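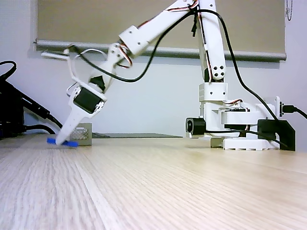
It would help a great deal, one reply to the room survey reads, if the blind came down far enough to keep the afternoon glare off the table and went back up again without a fight. The same reply asks that the walls be kept pale, and that the old curtains not be returned to the rooms under any circumstances.

## Furnishing of the Work Rooms at Jandumum House

**Progress report to the Hakunora Fund**
**Submitted by the Wolemden Rooms Office**
**Period covered: May to August**

### 1. Purpose of the grant

The Hakunora Fund awarded $4000 toward window coverings, work tables and wall repairs in the work rooms at Jandumum House. The building has 16 such rooms on two floors. They are booked by the half day for bench work, study, small-group teaching and other uses that need a steady surface and controlled daylight.

The application identified three problems: glare on the table surfaces from noon onward, curtains that could no longer be cleaned to an acceptable standard, and tables of different heights that could not be placed side by side. The grant covers materials and fitting. Staff time, removal of the old items and storage are met by Wolemden from its own budget.

### 2. Work completed

Ten rooms are now complete and back in use. In each of them the curtains and curtain track have been removed, the wall has been filled and repainted, a roller blind has been fitted and the tables have been replaced.

The remaining six rooms, all on the upper floor, have been measured. Their blinds are on order. Painting there will start once the present bookings come to an end.

**Blinds.** All blinds are supplied by Araújo and are cut to the width of each opening. The fabric is plain and untextured, in a beige-brown that was chosen from the supplier's standard range. The bottom rail is silvery gray with a rounded end cap, and the blind is worked by a beaded pull chain. Motorized blinds were priced at the application stage and were not pursued.

**Tables.** The new tables have a light wood-grain top. A darker top was tried in one ground-floor room during May and was withdrawn after two weeks. Users reported that it showed every mark, and the cleaning team asked for a lighter finish. The change was made before the main order was placed and had no effect on cost.

**Walls.** The color is a pale shade with a slight blue-lavender cast. Several users have described it as white, and in strong daylight it is close to that. The paint is washable, and an opened can is kept on the ground floor for touch-ups. The former cream has been retained in the corridors, which are outside the scope of the grant.

### 3. Expenditure

Spending to the end of the period is as follows.

| Item | Amount |
|---|---|
| Grant awarded | $4000 |
| Spent to date, all headings | $2313 |
| Balance remaining | $1687 |

The balance is reserved for the six upper-floor rooms. No funds have been moved between headings. Invoices are held at the Rooms Office and can be supplied on request.

The tables are charged to the grant in part only. As set out in the application, Wolemden pays the larger share of each table, and the figures above show the grant's share alone. The full cost of the tables will appear in the annual accounts.

### 4. Matters arising

**Level of the bottom rails.** When a blind is lowered partway, the bottom rail should hang parallel to the sill. In some of the finished rooms it does not. The blind at the head of this report is one case: the rail runs with a slight downward tilt toward the right. The fault does not prevent the blind from being used, but over time an uneven roll can cause the fabric to track to one side and fray along its edge. Araújo has been notified and has agreed to inspect every blind fitted so far. Where the brackets are out of level they will be reset. Where the fabric has been mounted unevenly on the tube, the blind will be taken down and rehung. There will be no charge to the grant for either.

The office will hold back the final payment on the ground-floor order until the inspection is finished.

**Chains.** A hanging loop requires a fixed tensioner or a safe breakaway joint in any room that may be used by young children. The rooms at Jandumum House are booked by adults and by supervised groups, and the matter was not raised at the quotation stage. It should have been. We have now asked Araújo to quote for tensioners throughout, and the cost is expected to fall within the balance. Until they are in place, bookings that include young children are being directed to the hall.

**Delivery.** The second delivery of tables arrived a week late and without fixings. The fixings were sent on separately. Two bookings were moved to other rooms as a result, and both users were informed in advance.

**Walls behind the old curtain track.** The plaster was in worse condition than the survey had suggested. In several rooms the track had been screwed into filler from an earlier repair, and it brought a good deal of the surface away with it. The additional filling was absorbed in the painting budget. A similar condition should be expected upstairs, and an extra drying day has been allowed for each room – two in the corner room, where the outer wall is cold.

### 5. Comments from users

A short survey was placed in the completed rooms during August. Most replies concerned glare, and those were favorable on the whole. Users who work at the table near the window said they no longer turn their chairs away from it after lunch. One asked for a heavier, fully darkening fabric. The present fabric was never intended to darken a room completely, and the request has been noted for any future scheme.

There were some complaints about the tables. The tops are felt to be slightly high for the existing chairs, in particular for long periods of writing. Chairs are not part of this grant. The office will look at whether the lower chairs can be exchanged with those in the hall.

Several replies asked that nothing be taped or stuck to the new paint. A line to that effect has been added to the booking conditions. Users who need to leave equipment set up between sessions are asked to tell the office when they book, so that the cleaning team can work around it and the table is not moved.

### 6. Work planned for the next period

- Inspection and adjustment of all blinds on the ground floor
- Quotation for chain tensioners, and fitting if approved
- Filling and painting in the six upper-floor rooms
- Fitting of the upper-floor blinds, following the revised bracket check
- Delivery of the last tables, with fixings to be confirmed before dispatch
- A second survey, using the same questions

The bracket check is a new step. Each pair of brackets will be tested with a level before the tube is mounted, and the blind will then be lowered to half height and examined before the fitter leaves the room. A member of the office will sign for each one.

### 7. Request to the Fund

We ask the Hakunora Fund to confirm that chain tensioners may be treated as part of the window coverings heading. They are not named in the award letter. A reply before the upper-floor fitting begins would allow them to be installed in the same visit.

No extension to the grant period is sought at this stage. The next report will follow when the upper-floor rooms have been handed back for booking, and will include the result of the ground-floor inspection room by room.

*Rooms Office, Wolemden*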